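Section 4. Grip Test, Hand-Held Unit

Complete finger assembly (Section 3) before starting. Set the Zinorari logger to 200 samples per second.

1. Close the fingers on a capped bottle and hold it upright. Stop when both strips bear on the sides.
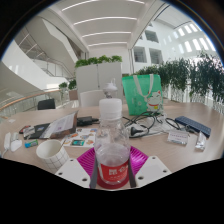
Can the fingers be tested without the logger?

Contact can be checked by eye, but the release value in step 4 needs a log.

2. Open the fingers fully and clear the log. Wait for the status light to go steady
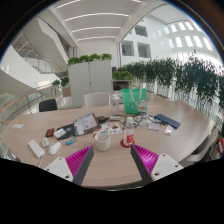 before zeroing the encoder. Zeroing early shifts all later readings.

3. Inspect both fingers while open. 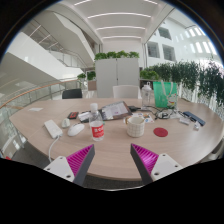 Finger alignment is set at the mounting plates. Loosen the screws half a turn, align, and retighten. The ribbed pads should angle inward with a gap between the tips, ready for the next grip.

CAUTION: Keep skin clear of the ribs when closing.

4. Grip the bottle again and hold for 10 seconds. Record the release value.

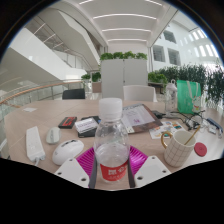

5. Repeat until 11 values are logged. Send the file to Natanael Peixoto.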